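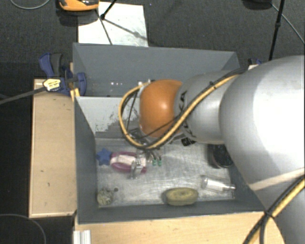
Home News Research Events Contact

Kustside robot lab passes 1000 examples in its bin-picking project
March, by the newsroom staff

The Kustside lab of Tristden has collected its first 1000 grasping examples for Ruko, a learning system meant to help a robot arm pick up things it has never handled before. The lab wants 3000 by the end of the summer, and the mood there is very good!

The work is simple to explain and slow to do. Objects go into a metal bin on a table, the arm reaches down and tries to take hold of one, and every attempt is saved along with the camera views and the position of each joint. Then the objects get moved around and it all starts over. A good afternoon gives 100 attempts the team is willing to keep. A bad one, say when a cable snags or a camera drifts out of line, can give 13.

What makes this round fun is the mix of things in the bin. Earlier projects at Tristden used plain blocks, and the system got very good at plain blocks. The new sets are much closer to what ends up in a junk drawer. One has an oval sponge, a small glass bottle with a metal cap, a toy with a blue star on it and a bumpy little round thing that could pass for a pinecone. Clear glass is a headache for cameras, so the bottle gets a lot of turns. Sponges squash when you squeeze them, and a toy with a ring and points can be held in a dozen ways, most of them poor.

The bin itself matters too. Its walls slope, so objects that slide away end up in odd poses against the sides and in the corners, and reaching into a corner with a big arm takes some care. The fingers at the end of the arm are small next to the rest of it, with green tips, and the operators have become fond of watching them creep down toward the floor of the bin before a grasp. It looks fussy and patient, a bit like somebody trying to get a coin out from behind a couch cushion.

Failed grasps are kept as well. The team says Ruko learned faster once the misses went in next to the hits, and a near miss on a shiny bottle can be worth more than another clean pick of the sponge. Each attempt gets a short label from the operator: held, slipped, missed, or pushed. "Pushed" was added after the first few weeks, when it became clear that the arm was nudging things into better spots before closing its fingers. The team had no label for that, and they were delighted to need one.

Guerra, the software firm that runs the storage side of the project, has built a viewer that lets the lab replay any attempt from every camera. It opened to the operators in its full form last month and has already changed how they work. Bad recordings are now caught the same day, and it is much easier to see which objects are getting too little attention. Dark, rounded items were badly short in the early sets, so they now go into the bin more often.

There are still things to sort out. The metal floor of the bin is scratched and throws back light in patches, which confuses the depth readings at certain times of day, mainly around 4 p.m. when the sun comes in low. Blinds helped a little. The lab has decided to leave part of the glare in on purpose and record under several kinds of light, on the grounds that kitchens and workshops have windows too.

Clutter is the next step. So far most sets have been spread out enough for the arm to get at each object on its own. In the coming round the operators will start piling things up, with soft items on top of hard ones and small ones tucked underneath, and Ruko will have to choose what to take first. A few trial runs were made before the 1000 mark, and they were messy and great to watch. In one of them the arm went for a buried cap four times, gave up, lifted the sponge and then took the cap on the next try.

The first 1000 examples will be shared with partner labs in May, along with the labels and the notes on lighting. Tristden also plans an open afternoon at Kustside once the clutter round is under way, where visitors can bring a small object of their own for the bin. Nothing sticky, please, and nothing alive.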